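Storage and Sorting: A Gallery

The Bralline reading room devotes its autumn program to keeping small household items in order. The program is under the direction of Didier Vidal and has a printed catalog – 110 pages, available at the front desk until the end of November.

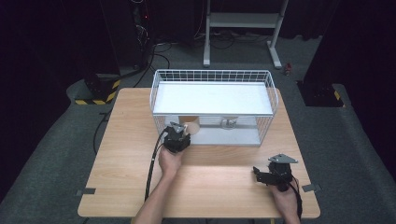
Page 16

White wire mesh basket on a light wooden table, with a flat white panel across the top and two small items stored inside. Open wire sides keep the contents in view.

Visitors may request prints by catalog page. Orders close 29 Oct 2021.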